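Vendula Kopecký was mayor of Proststead for 14 years and still can't walk to the post office in under an hour. People stop her. About the drains, mostly. Sometimes about her late husband, who coached half the town at Sokol and shouted at the other half.

She came from sales. Regional manager for Zirkent, the floor wax people, back when they had an office over the bank and a company car meant something. Forty towns on her route. She says she knew every diner with decent pie and every one without.

"I never planned on politics," she tells me, pouring coffee. "I planned on retiring at sixty and sleeping in."

It's 7 in the morning when she says this. She's been up since five.

The kitchen is small and loud. Radio, dishwasher, a phone that buzzes itself off the counter twice while I'm there. Upstairs her granddaughter is staying for April, and the spare room has been taken over.
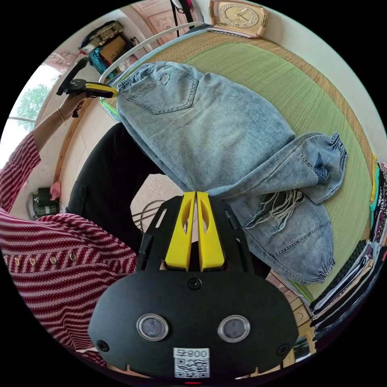
Ripped jeans on the green mat, upstairs at the Kopecký house.

The first campaign was an accident, or she tells it like one. The town wanted to sell the old Grimgate mill to a parking company. She went to the hearing to complain about something else — a streetlight — and stayed for four hours. Went home angry. Filed the papers the next week, one day before the deadline.

She won by 256 votes. Remembers the number without looking it up. The man she beat, Ľubomír Machala, sent over a ham and a note that said good luck with the sewer bonds. She thought he was being nice. Then she read the sewer bonds.

"Two years," she says. "Two years of my life was pipe."

The mill didn't get sold. It didn't get fixed right away either, and that part she doesn't skip. The roof leaked through her whole first term. A grant fell through, then a second one. There was a winter when the council met in their coats becuase the heat in town hall had quit and she wouldn't sign for a new boiler until the library got one first. Three council members stopped speaking to her. One started again at Easter.

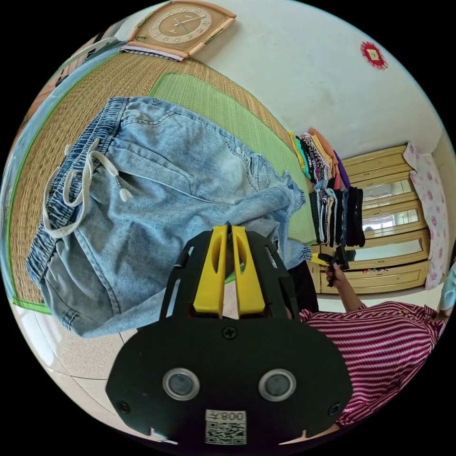

What changed things was the boring stuff. She put the budget on paper regular people could read, two pages, big type, and left stacks of it at the barber and the gas station. She took calls at home. She learned to run a meeting from selling wax, she says — let them talk till they're tired, then ask what they want to pay for.

By her third term the mill had a dance studio, a dentist, and 40 people working in it. The sewer was done. The parking company had gone under, and she admits she cut out the newspaper notice and kept it in a drawer.

Not everybody was sold. The Grimgate deal ran over budget and the second phase never happened. The back building is still boarded up, still has pigeons. Ask around and you'll hear that she played favorites with the paving list, that Mill Street got done twice before Orchard got done once. She doesn't argue much with that one. Her sister lives on Mill Street.
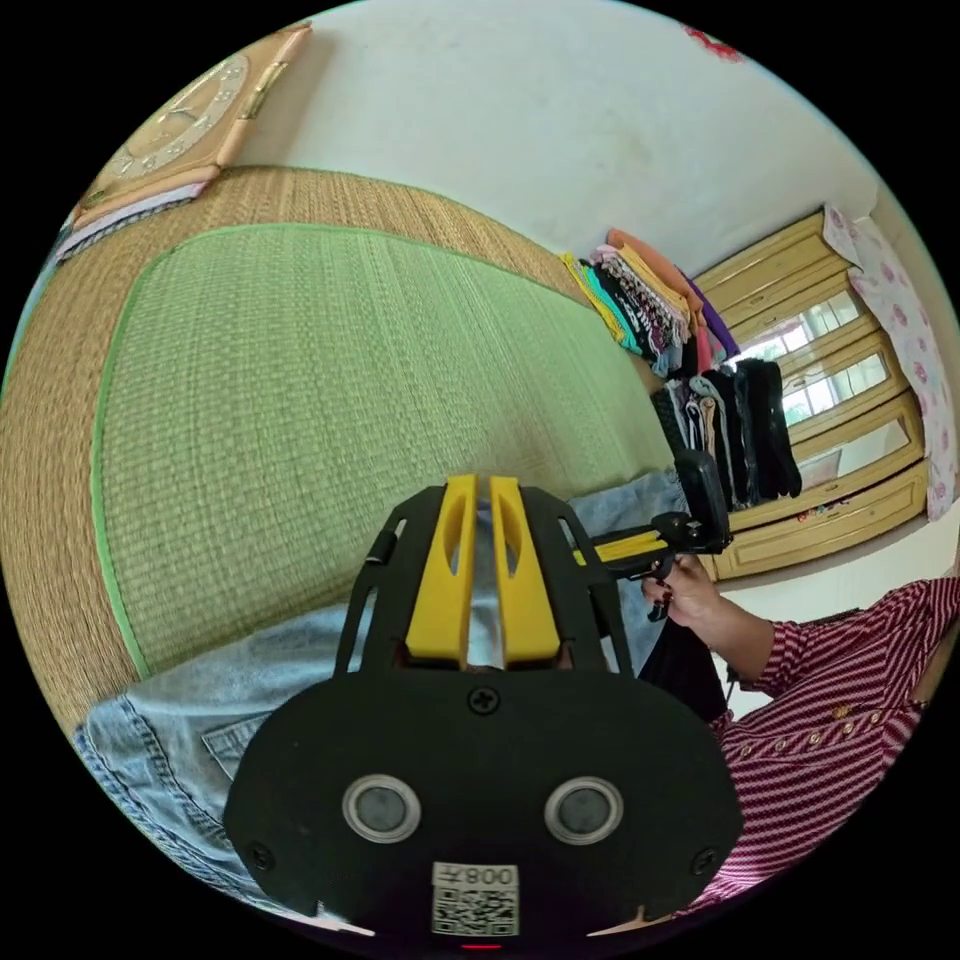
Lenka Říha still brings up the paving every chance she gets. "I voted for her every time and I'd do it again," she says, "but I lost two hubcaps on Orchard and I sent her the bill for both." Did she get paid? She did not. She got a phone call, forty minutes long, and came off it signed up for the street tree drive.

Vendula laughs hard when I pass this along. Says it was one hubcap.

These days she does mornings at the library desk and Sokol in the afternoon, keeping the books for the kids' gymnastics. She's turned down the county seat twice. The new mayor, Juraj Tóth, calls her about once a week and she tries to wait until he asks before she tells him anyhting. Tries.

The phone goes off again. She looks at the number, sighs, picks up. Something about a storm drain on Orchard. She's already writing it down.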